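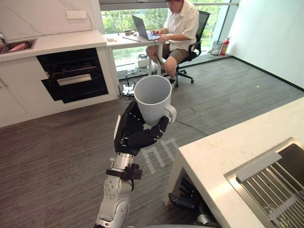

十二月に入ると、わが家の勝手口は空き瓶でいっぱいになります。ジャムの瓶、お酢の瓶、夫が晩酌に飲むビールの茶色い瓶。毎年「来年こそためない」と思うのに、気がつくとまた長靴の置き場がなくなっているんですよね。

そんなわけで、12月4日の朝、重い腰を上げて資源ごみの新しい分別表とにらめっこをしました。うちの地区は7月から出し方が変わって、ガラスは色ごとに分けることになったんです。無色、茶色、その他の3種類。これがなかなか悩ましくて、うっすら水色の瓶は無色なのか、その他なのか。窓辺で光にかざしては首をかしげ、結局その他の袋に入れました(あとで表の裏を見たら、ちゃんと「薄い水色はその他」と書いてありました。裏もあったなんて!)。

もうひとつ迷ったのが、欠けた湯のみやお皿です。陶器はガラスと一緒にしてはいけないそうで、溶ける温度が違うから混ざると困るのだとか。私は長いこと、割れものは全部まとめて新聞紙にくるんで瓶の袋へ入れていました。収集の方、本当にごめんなさい。今は陶器だけ別にして、不燃の日に出しています。

分別のことを考えるとき、いつも思い出すのがフィヌーラ・ホーガンさんのことです。以前、公民館の英会話でお世話になった先生で、とにかく物を捨てない方でした。紅茶の缶はボタン入れに、マーマレードの瓶は種入れに、包装紙はアイロンをかけてもう一度使う。はじめてお宅に伺ったとき、棚に同じ形の瓶がずらっと並んでいて、お豆やらお米やらが入っているのがそれはきれいで、私も帰ってすぐ真似をしたものです。ただ私の場合、中に入れるものより瓶のほうが先に増えてしまって、今に至ります。

さて、仕分けた瓶はざっと洗って、ふたを外して、ラベルは無理にはがさなくてよいとのこと。これは助かりました。今まではお湯につけて、爪でこりこりやって、のりが残ってはため息をついていたので。ふたは金属とプラスチックに分けます。お酢の瓶の注ぎ口だけがどうしても取れず、キッチンばさみで格闘しましたが、取れないものはそのままで構わないと、これも裏に書いてありました。

お昼前には車の後ろに袋を積んで、スーパーの脇の回収コーナーへ。土曜日なので混んでいるかと思ったら、先客は年配のご夫婦だけで、ご主人が瓶を渡し、奥さまが入れる、という流れ作業をしておられました。息がぴったりで、つい見とれてしまいました。「茶色はそっちですよ」と教えてくださったのに、私はぼんやりしていて無色の箱に一本入れかけ、慌てて手を引っこめる始末。それからしばらく大根の値段の話になって、今年は葉つきが安いと聞いたので、帰りに買って菜飯にしました。ごま油でさっと炒めて、じゃこを少し。おいしかったです。

勝手口は久しぶりに床が見えて、長靴も元の場所に戻りました。ただ、きれいな形のはちみつの瓶だけはどうしても手放せなくて、流しの下にしまってあります。柚子をたくさんいただく予定なので、お茶用に漬けるつもりです。うまくできたら、また書きますね。

お問い合わせ | © 勝手口だより | ページの先頭へ戻る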